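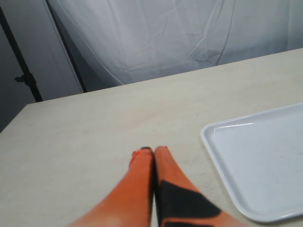 I have a small complaint about how we report results in robot learning, and I've been carrying it since March, so you're getting it all at once.

We love a clean number. A policy gets trained on 400 demonstrations, somebody runs 50 trials, and out comes a success rate that goes in a table in bold. I've done this plenty of times myself! I'll do it again before the year is out, probably. But I've come to think the number is the least interesting part of the work, and that we should be publishing our resets.

By reset I mean everything that goes on between one trial and the next. Where does the arm go back to? Who puts the tray back, and how carefully? Do you square it up with the edge of the table or just shove it over to the right side and hit the key? When I was working on Wendside (our tabletop placing policy, named after a bus stop) I squared it up every time without thinking. I like things lined up. Then Despina Surdu took over the evening runs, and she's much more relaxed than I am about trays, and the success rate fell by 12 points overnight. Same weights, same table, same gripper.

My first reaction was to be annoyed with Despina, which I'm not proud of. My second was to go looking for a bug. It took me two days to admit that I had been part of the policy. My tidy habits were in the training data and they were in the test too, and the model had learned to count on me.

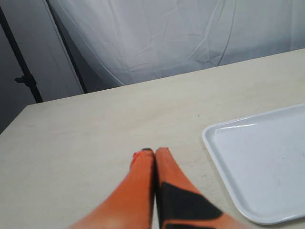 A wrist camera makes this worse, I think, or at least sneakier. So much of what the network gets is fingers, tabletop and whatever's hanging behind the table, and those hardly change from one start to the next. A few degrees of tray angle is a tiny part of the picture. You'd hope the model would latch onto it anyway. Ours had found it could mostly get by on the arm's starting position, and why wouldn't it? I'd made that work for 400 demos in a row.

So what do I want? Pretty modest stuff. Write down the reset procedure, in enough detail that a stranger could follow it. Have at least two people do the resetting, and give their results separately. We tried the second part on Jalier, the follow-up, and the gap between resetters came down to 5 points once we'd mixed both our habits into the demos. I was happier with that 5 than with the headline score, which went down a little.

The argument I hear back is that this is what randomized starts are for. Sure, and we use them. But a script that prints out a tray position still needs a human to put the tray there, and I've watched myself "correct" a printed angle because it looked wrong to me. The other argument is time, and I have more sympathy for that one. Fifty trials is already a long afternoon. I'd still take 25 from each of two people over 50 from one.

Despina thinks I should go further and publish the starting camera view from every single trial, failures included. I'm coming around to it. It's a cheap thing to save, and I'd look through yours if you posted them.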